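Keeping a Small Kitchen Bench Usable
Posted Jan 28, 2022

Our kitchen in Gallavside has one stretch of bench between the stove and the sink, and for most of December it held a fruit bowl, a toaster, three phone chargers, a stack of unopened mail and a ham. I cooked Christmas lunch on what was left over, a patch the size of a dinner plate. By New Year I had opinions.

The toaster went first. Ours lives in the cupboard under the kettle now and comes out at breakfast. Yes, you have to bend down. You'll survive, and so will your toast. Let it cool with the door open before you put it back, and tip the crumbs out once a week or the ants will do it for you.

Mail gets sorted standing over the recycling bin. Anything with a window in the envelope goes to the desk, anything addressed to The Householder goes where The Householder thinks best.

Chargers belong in the hallway. I lost this argument at home and there is still one next to the bread bin, but I record the principle.

Give every job a tray. I resisted this for years on the grounds that trays are what people buy when they've run out of cushions to buy, but a shallow tray marks out a prep area, catches the onion skins and lifts away in one go when someone wants to do homework in the middle of dinner. Pick a colour you can't mistake for the bench. My first was grey on grey and I put a hot pan half on, half off it, with results that are still visible on the lino.

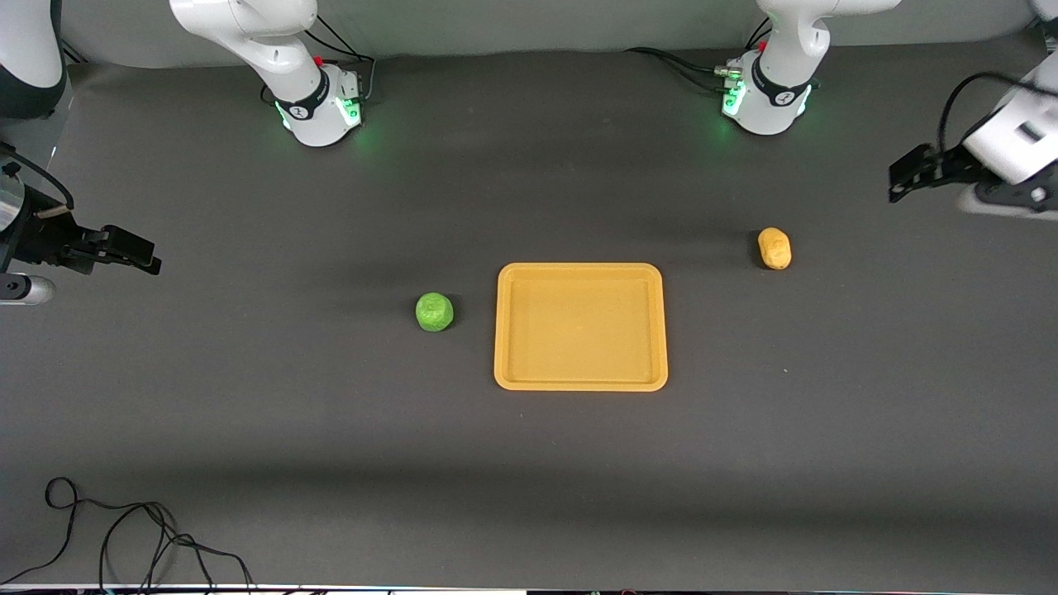 Dionysis Politis wrote in to say that trays are all very well, but a tray with a lip higher than a thumb's width is a bowl with ambitions, and he can't get a knife flat anywhere near one. He chops on a board set on a damp tea towel, scrapes into the tray beside it, and reckons the towel matters more than either.

He's right about the towel. Wring it out properly, though. A sopping one will have the board swimming towards the sink at the first carrot. If you use a timber board, stand it on its edge to dry afterwards, with air on both sides, or it will cup and rock forever after like a pub table.

Wiping down: warm water and a drop of dishwashing liquid does nearly everything. I've been through a whole shelf of sprays, including one from Wellik that smelled like a dentist's waiting room, and the cloth was doing the work all along. Change the cloth daily. If you can smell it from the doorway, you are spreading dinner around.

For dried-on splodges, lay the wet cloth over the spot and go away for 5 minutes. Do not attack it with the paint scraper. My brother-in-law did, on a laminate top, and the scratch has been under a trivet ever since.

Oil, salt and the pepper grinder can stay out, on a saucer. Vinegar can't, it's a once-a-week thing at our place and gets sticky round the cap. Knives go on a magnetic strip if your walls will take the screws. Mine took two out of four.

Next time: the drawer with the batteries in it.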